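Taming the Parcel Corner

If you sell or swap things from home, you know how parcels pile up wherever two walls meet! I tried shelves and big bags before landing on one plain plastic crate, and I love it.

Start by picking up every box and checking its label.

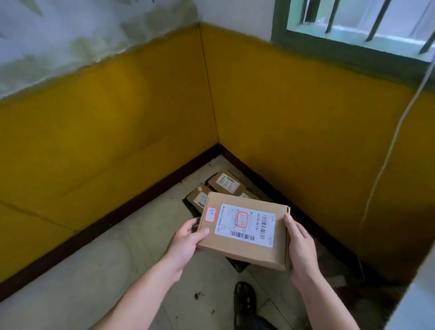
Anything going back to the shop gets its own spot by the door. I learned this after a Fimar return sat for 200 days (ouch).

Now the fun part, the packing. Biggest boxes go in first, small ones fill the gaps, and labels always face up so you can read them without digging.
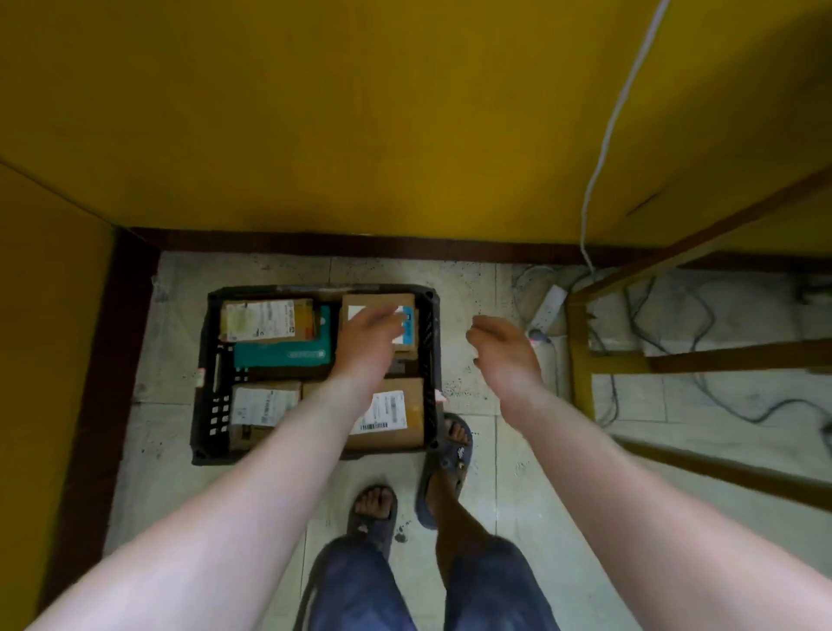 If a box wobbles, turn it a quarter and try again. Two layers is my limit, or the bottom ones never get sent.

Before you call it done, clear the floor along the wall. Coil any spare cord and sweep right up to the baseboard. 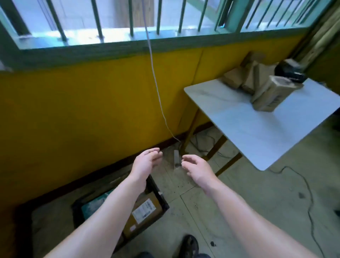
Keeping It Going

Do a quick round every evening while the kettle boils. I check both ends of each parcel for lifting tape and read the label once more.

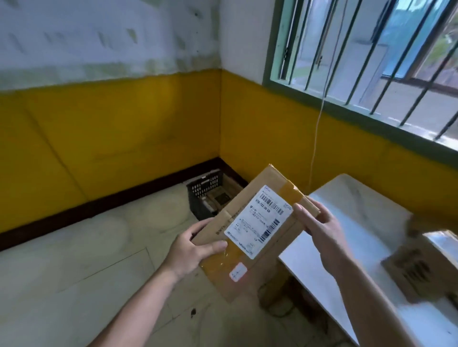
Tape is worth a second look on flat parcels. I like a strip near each end, as on this one, and I keep the barcodes clear of it. Flattened cardboard can stand behind the crate against the wall, ready for the next big order!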